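Bovgate workshop logs its 3,045th demonstration

The Bovgate robotics workshop closed out its first round of hand-guided teaching this week with 3,045 recorded demonstrations, well past the 2,000 it set out to collect when the project began in October. The recordings will be used to train Grirnar, the workshop's name for the software that controls its tabletop arm.

Each demonstration is short. A person moves the arm through one small job with a remote controller, and the system saves the arm's positions along with the video and a typed sentence saying what was done. Typical sentences are "push the red star next to the green star" or "move the blue cube to the back of the board." The sentence is typed after the move, by the same person, and a second person checks it against the video before it goes into the set.

The blocks are plain colored shapes and the arm only pushes. There is no grasping in this round. Niloufar Sadeghi, who runs the sessions, said pushing was chosen on purpose. A block that is pushed off center turns, and a round one may roll away if it tips over, so people have to correct as they go. Those corrections are the part the software has the hardest time learning from clean, scripted motion.

Operators work in pairs and trade places at the controller. Nobody is asked to be fast. New people spend their first session on single-block moves and go on to grouping and separating blocks once their recordings pass the check. Sessions start with the blocks wherever the last pair left them, and the board is only reset when a block has gone over the side.

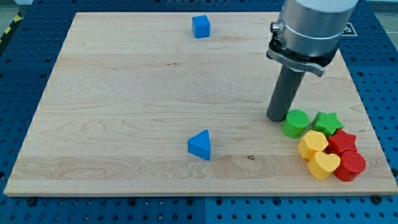 Cempaka Ong would like to see slower recordings in the next round, and more of them that go wrong. In her view the operators have become too good at the job, and a robot that only ever sees tidy pushes won't know what to do after a bad one. She has asked that 250 recordings be set aside for recoveries, where the operator first knocks a block away from where it should go and then brings it back.

Sadeghi agrees on the recoveries but not on the speed. Slow recordings take longer to check, and the checking is already behind. The two have settled on a trial batch, to be reviewed before any change is made to the operator instructions.

The second round will also bring in a second site. Flandell is setting up a matching board and arm, and its operators will use the same controller and the same sentence rules. Recordings from the 2 sites will be kept in separate folders until the camera settings have been compared.

Anyone who wants to try the controller can come to the open session on Wed 7 February. No experience is needed. Please tie back long hair and leave drinks outside the work area.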